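Travel > Visits > Open days and show homes

Gendness open day: a model laundry corner, seen up close

By Dean Clegg
5 minute read

I went to the Gendness open day expecting to be sold something, and I was. The brochure from Listance, the firm behind the show apartments, promised "a home that handles the wash for you." I have lived in six apartments and have heard some version of that in most of them. So I skipped the lobby talk and went straight up to the laundry corner.
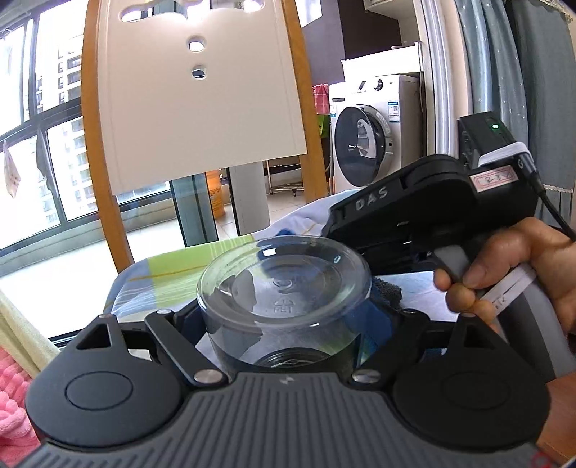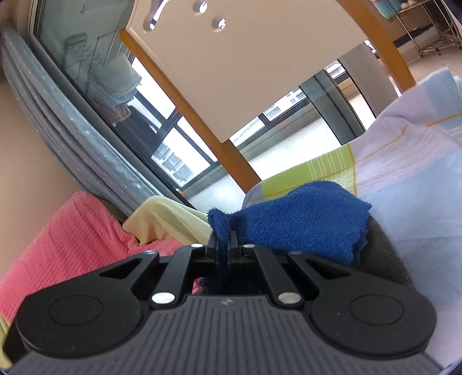

Towels and other cloths, on the morning I visited.

The pitch goes like this. You pay 148 dollars a month on top of the rent, and for that you get the washer, a folding lesson and a storage plan. The lesson is the part they are proudest of. A young woman from Oakley, which writes the storage plans, told me that most people fold towels wrong. I asked her what happens to a towel that has been folded wrong. She said it takes up more shelf. I asked how much more, and she went to find somebody.

I'll grant them the window. Having the machine in a room with daylight beats the basement I used for nine years, where you carried everything down three flights and then stood guard over it. You can also hang a cloth by the glass, and I would take that over a dryer most months. Ask me again in February.

What I don't buy is the storage plan. Theirs sorts cloth by color first and by use second, so your dish towels could end up with your bath towels if you happen to like blue. I have never once gone looking for something blue. I have gone looking for something to wipe the floor with. When I said this to the man at the desk, he wrote it on a card and put the card in a box. I looked for the box on my way out and couldn't find it.

The printed guide costs extra. It runs to 200 pages, and I read a fair part of it on a bench downstairs. The chapter on washing new towels before you use them is sensible. The chapter on fluffy fabrics says to keep them away from anything that sheds, then says that fluffy fabrics shed. There is a full page on clear plastic cups as detergent measures, which my mother worked out without a guide.

Getting there is easy enough. The Parko garage is across the street and they stamp your ticket if you sit through the talk. I hadn't, so I paid. Unit 1142 is the one to ask for if you want the laundry corner, and the elevator is slow. Coffee was free and tasted like it.

Would I go back? For the window, maybe, if the rent came down. The desk man said he could look into it and took my number. I have had two calls since, both about the guide.

Recent in Visits
Parko garage, level by level
Oakley's sample sale: mostly shelves
Two hours at the Listance kitchen showroom
Are free tours worth the talk?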